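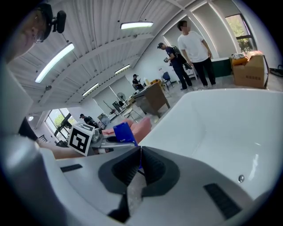
Raltomus abre las reservas de Totus, su kit de pinzas de mano para enseñar tareas domésticas a los robots

Desde marzo se puede reservar Totus, el kit de captura a dos manos que Raltomus llevaba meses prestando con cuentagotas a un puñado de laboratorios. Lo esperábamos con ganas. Quien haya intentado grabar demostraciones teleoperando dos brazos sabe lo que cansa: media mañana para calibrar, otra media para doblar una toalla y, al final del día, una colección de movimientos lentos y torpes que no se parecen a los de ninguna persona. Con Totus el operador coge una pinza en cada mano, se acerca al objeto y hace la tarea a su ritmo. El brazo robótico no tiene que estar en la sala, ni siquiera en el mismo país.

La primera tirada es de 300 kits y se reparte por orden de solicitud. Raltomus ofrece además un servicio de captura por encargo: el cliente manda una lista de tareas y recibe las grabaciones ya sincronizadas y revisadas, sin comprar nada ni formar a nadie. La empresa no ha publicado tarifas y prepara presupuesto caso por caso, algo que nos habría gustado ver más claro, sobre todo pensando en los grupos pequeños.

Qué trae el kit

Cada kit incluye dos pinzas con cámara propia, los marcadores de seguimiento con su patrón en blanco y negro, un módulo que se lleva en la cabeza y una mochila para la electrónica y la batería. También viene un juego de dedos de repuesto, y aquí hay una decisión que nos ha encantado: las almohadillas se cambian en un momento y la carcasa se abre con tornillos corrientes. Parece poca cosa hasta que se te rompe un dedo a media sesión y el recambio está a tres semanas de envío.

La autonomía anunciada es de 7 horas por batería. No la hemos podido comprobar entera, pero en las sesiones a las que asistimos se paró a comer antes de que se parase el equipo (¡y eso que hubo sobremesa!).

El programa de grabación se llama Erdem y funciona en un portátil normal. Muestra la señal de las cámaras, avisa cuando un marcador deja de verse y permite descartar una toma en el momento, antes de que acabe mezclada con las buenas. El aviso se agradece muchísimo. Al trabajar con dos manos es facilísimo que una pinza tape a la otra, y con otros sistemas uno se entera al llegar a casa. El archivo resultante trae el vídeo, la apertura de los dedos y la trayectoria de cada mano en la misma línea de tiempo, y se exporta a formatos abiertos.

Tareas de casa, con muebles de verdad

El catálogo del servicio por encargo arranca con 404 tareas, casi todas domésticas: recoger una mesa, abrir y cerrar envases, colgar ropa, colocar productos de aseo, vaciar una caja y ordenar lo que había dentro. Para cada una hay una ficha con los objetos necesarios, las variantes permitidas y el criterio para dar la toma por buena. Hemos leído bastantes y están escritas con cabeza. La de los botes, por ejemplo, pide alternar la mano que agarra y cambiar el punto de partida en cada repetición, un detalle que luego se nota una barbaridad al entrenar.

Yae Ebihara, responsable de captura en Raltomus, insiste mucho en el mobiliario. «Un baño tiene bordes curvos, superficies que brillan y rincones a los que hay que llegar con el brazo estirado. Si grabas siempre sobre una mesa, el robot aprende a vivir en una mesa», nos contó entre toma y toma. Su equipo mantiene bañeras, inodoros, escritorios y sillas en el mismo espacio y los va cambiando de sitio, de modo que la misma tarea se repite con alturas y luces distintas. El resultado es un ambiente a medio camino entre tienda de muebles y laboratorio, con varias personas equipadas a la vez y cada cual pendiente de lo suyo.

Agarrar una botellita de plástico junto a una bañera suena trivial. Pruébenlo con una pinza en cada mano, intentando que los dedos entren rectos y que la otra mano no estorbe, y ya me dirán. A la tercera o cuarta repetición el gesto empieza a salir solo, y ahí está la gracia del sistema: se aprende rápido y la persona vuelve a moverse como una persona. Un operador nuevo completa una formación de 16 horas antes de que sus tomas entren en una entrega, aunque quien compre el kit puede organizarse como prefiera.

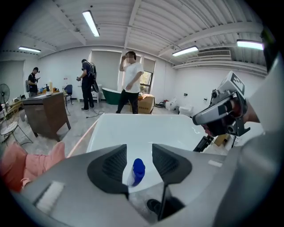 Lo que todavía queda por pulir

El peso se nota. Las pinzas están bien equilibradas y las tiras de agarre ayudan, pero después de un buen rato con los brazos por delante los hombros protestan, y los turnos conviene planificarlos cortos. A las manos pequeñas el recorrido del gatillo les queda algo largo; Raltomus dice que trabaja en una empuñadura alternativa, sin plazo por ahora.

Tampoco hay sensores de fuerza en los dedos. Para abrir un cajón da igual, para apretar una esponja da bastante menos igual, y es la petición que más veces oímos entre quienes ya lo han usado. Ebihara no la descarta, aunque prefiere no prometer nada hasta tener una pieza que aguante golpes.

La documentación llega de momento en inglés y japonés. La versión en español está en camino y las guías rápidas, con muchos dibujos, se siguen bien sin ella.

Compatibilidad con brazos

Los dedos de Totus se montan también en un adaptador para robot que se vende aparte, con lo que la geometría del agarre es idéntica en la grabación y en la ejecución. El primer brazo con soporte completo es el Prelten, y hay planos del adaptador para quien quiera fabricarse el suyo. Bravo por publicarlos desde el primer día. Varios grupos universitarios con brazos antiguos van a poder sumarse sin cambiar de máquina, y estamos deseando ver qué sale de ahí.

Cómo reservar

La solicitud se hace desde la web de Raltomus, con un formulario breve en el que se pregunta por el tipo de tareas y el brazo de destino. Los centros educativos pueden pedir una unidad en préstamo antes de decidirse. Para el servicio por encargo basta con enviar la lista de tareas, y si alguna no figura en el catálogo, el equipo redacta la ficha y la envía para que el cliente la apruebe antes de empezar a grabar.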